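Do You Need a Special Way to Fold Cleaning Cloths?

Every few months someone brings back the idea that cleaning cloths have to be rolled, filed upright and labeled. I tried the Partington fold for a month and I'm not convinced. The corners looked lovely. The counters were no cleaner.

What does help is a flat surface and a tray close enough to reach. 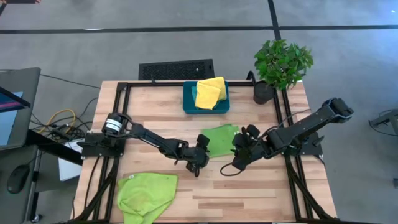
Yellow cloth already in the tray, two green ones still to do.

Color coding is the next thing people swear by. Fine, if everyone at your place follows it. At mine, green was for the sink until Tuesday. Pick two colors at most, and skip the Dosten chart with its 4 zones.

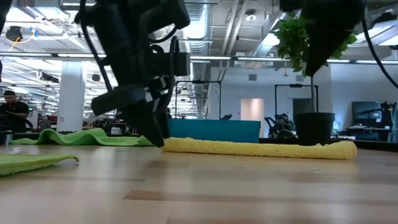
A long, low strip of yellow terry. Thick towels hog space when stored like this.

Knits are where I get really doubtful about neat folding. They stretch and curl, and pressing the creases with your palm only works until you let go. Look at the ribbed green one, with its hem turning up and a fat fold running across it - a perfect rectangle is a lot to ask of that. Fold it in half, fold it again, put it away.
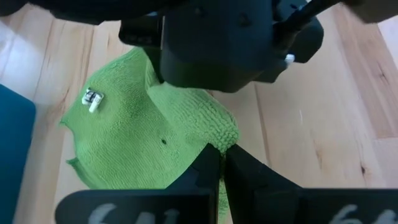

Fabric softener is another habit I would drop. It can leave a coating on the fibers, and a coated cloth pushes water around. The Welitz bottle says otherwise, but it would. Green knit with small rows of stitches like these also hangs on to crumbs, so shake it out before it goes in the wash.

As for storage, any bin with straight sides will do. The Porkum dividers take up room you could give to cloths,

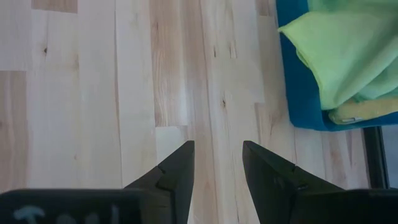 and they slide around unless the bin is packed full. I took mine out and haven't missed them. Wipe the bin now and then, and let the cloths dry all the way before they go back in.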